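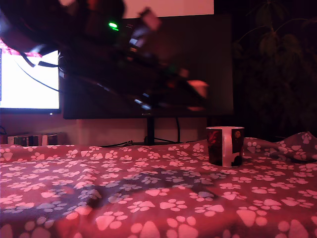
Rigoberto Contreras says you can move frozen embryos anywhere you like as long as both clinics sign off, and that I should stop treating it like I'm asking my current clinic for a kidney. So I'm here to find out if he's right!

Moving frozen embryos to a new clinic - how hard is it really?
tealkettle
Posted in Fertility & Trying to Conceive

Hi everyone, long-time reader, first time posting, so forgive me if this has been covered (I searched and mostly found threads about flying with meds).

My husband and I did our egg retrieval at Litance, which is a perfectly nice clinic near where we used to live. We got four frozen embryos out of it and I was over the moon. Then his job moved us to Rarkport, and now our embryos are a five-hour drive away from us. We did one transfer cycle long distance and it didn't take, and the driving just about finished me off. I was doing early morning monitoring at a lab here, then waiting by the phone for Litance to get the results, and the results kept going to the wrong fax number. Who still has a fax number?

So we've got a consult with a new place in town called Lei, and I really liked the doctor. She said they accept embryos from outside clinics "case by case," and then the nurse handed me a folder with a checklist in it and I've been staring at it ever since. Here's what I can't figure out:

Does my old clinic get to say no? I feel weirdly guilty, like I'm breaking up with them.

Lei wants infectious disease bloodwork from around the time of the retrieval, for both of us. My husband thinks he had his done at a walk-in place and we have no idea where that paperwork went.

Do people really drive the tank themselves? The nurse said some patients do. My husband is all for it because the courier quote made his eyes water. I'm picturing us rear-ended at a gas station with our whole family in the back seat.

And do I have to start over with all the testing on me? I had the saline ultrasound last year and I'm not dying to repeat it.

I've been trying to keep track of it all in Vomow because I already had my cycles in there, but it's really not built for this and I keep losing my own notes. If anybody has done this and come out the other side, please tell me what order you did things in. I turn 38 in June and I'm feeling the clock, so I'd love to not waste two months on paperwork.

Thanks in advance, and baby dust to whoever needs it.

Answers

mrs_pinwheel

Oh I've done this! We moved three states over with embryos in storage and I remember that folder feeling like a tax audit. Take a breath, it's very doable, it's just slow and boring and you have to be the one pushing.

First the guilt thing. They're your embryos. In my case the old clinic couldn't have been more relaxed about it, they have a form, they do it all the time. What they can do is make you pay up any storage you owe before anything leaves the building. I had a balance of $44 I didn't know about and it held us up for more than a week because it sat in a billing office nobody had mentioned to me. So call billing separately and ask them if your account is at zero, and get the name of whoever tells you so.

Order I'd do it in, if I had it to do over:

Get Lei to say yes in writing before you do anything at Litance. "Case by case" usually means their lab wants to look at how your embryos were frozen, what kind of straw or device they're on, and what thawing method goes with it. The lab director at our new place wanted the old lab's thaw instructions and wouldn't budge until she had them. I was annoyed then but I get it now. You want the person thawing your embryo to know how it was put away.

Then request your records. All of them, not the summary. Ask for the embryology report by name, because our regular records request came back with every single phone message I ever left and not one page from the lab. Ours took 21 days and I'd been told a week. Put the request in early and then call.

Then the consent forms. Both of you will probably have to sign, and ours needed a notary. Our bank did it for free. Bring your IDs, and don't sign anything in the parking lot like I did, because the notary has to watch you sign and I had to go print the whole thing out again.

On the bloodwork, call the lab or the walk-in and ask for results by date of birth. My husband swore up and down that his was lost and it was in the portal the whole time under his middle name. If it really can't be found, ask Lei what they'd take in its place. Ours would accept new blood drawn now plus a waiver form, but the embryos would've gone in a different tank. I don't know if yours works that way so please ask before you panic.

We used a courier. I know, I know, the price. But I slept that night, and I hadn't slept much up to then. They sent us a tracking link and I watched it like a hawk through a whole staff meeting.

As for repeat testing, I had to redo some of the bloodwork but they took my old saline scan because it was under a year. It depends on the doctor. Ask her and not the front desk, is my advice.

Good luck, I'm rooting for you! Come back and tell us.

dockside_jen

Agree with most of the above but I want to stick up for driving it. We drove ours. The tank (they call it a dry shipper) came from the new clinic as a rental with a deposit, and the old clinic's lab loaded it and went over the handling sheet with us. It has to stay upright. We strapped it in with the seat belt and then wedged it with a cooler and two pillows. Don't put anything on top of it and don't go opening it to look, obviously. Ask whoever lends it to you how long it's charged to hold temperature and how much of that is left when you pick it up. Ours had days to spare so even a flat tire wouldn't have been a disaster.

A few things I wish I'd asked:

Drop-off hours. We pulled in at 4 in the afternoon and the embryologist who checks in deliveries was getting her coat on. She stayed, bless her, but she didn't have to. Make an appointment at both ends and have a direct phone number for both labs, not the main line with the music.

Who's responsible if something happens on the road. When you drive it, it's you, and you sign a paper that says so. The courier we priced had coverage you could add. I made my peace with that but my wife needed a couple of days to think it over, and that's fair. If one of you is going to be sick with worry the whole way, pay the courier.

Whether they want you to move them all together. We'd thought about leaving one behind as a backup and decided against it, mostly because of paying storage in two places. I've also heard of people splitting them up on purpose. There's no right answer that I know of.

Crack a window too. Our instructions said to keep some fresh air going because of the nitrogen, and it was February, so that was a chilly ride - bring a blanket.

About Vomow, I gave up on apps for this and bought a cheap accordion folder. Every time I talked to somebody I wrote down who and what they said. It came in very handy when the old clinic told me they'd never gotten our form and I could say well, you told me you had it.

plumb_tuckered

just call them they're super helpful usually. my cousin did it and it was fine, I think it cost a lot though. also check your insurance, mine paid for zero of the storage but they did pay for the new consult which was a surprise

tealkettle

You guys, thank you. I called billing at Litance right after reading this and sure enough there was a leftover charge from the last cycle, so that's paid. And my husband found his bloodwork in an old email (he would like it noted that it was never lost). Lei's lab says they'll look over the embryology report as soon as it comes in, so I put in the request by name like mrs_pinwheel said. Still arguing about the driving. He's read the part about the pillows out loud to me twice now. I do have one more thing for dockside_jen, did your new clinic want the embryos to be there before they'd put you on the calendar for a transfer, or could you get started on the meds while the paperwork was going through?

dockside_jen

They wanted them in the building and checked in first. I asked nicely and they still said no, but they did let me get my consult, bloodwork and scan out of the way while we waited, so by the time the tank got there I was ready to start with my next period. Ask if they'll do the same for you. And tell your husband bungee cords are good too.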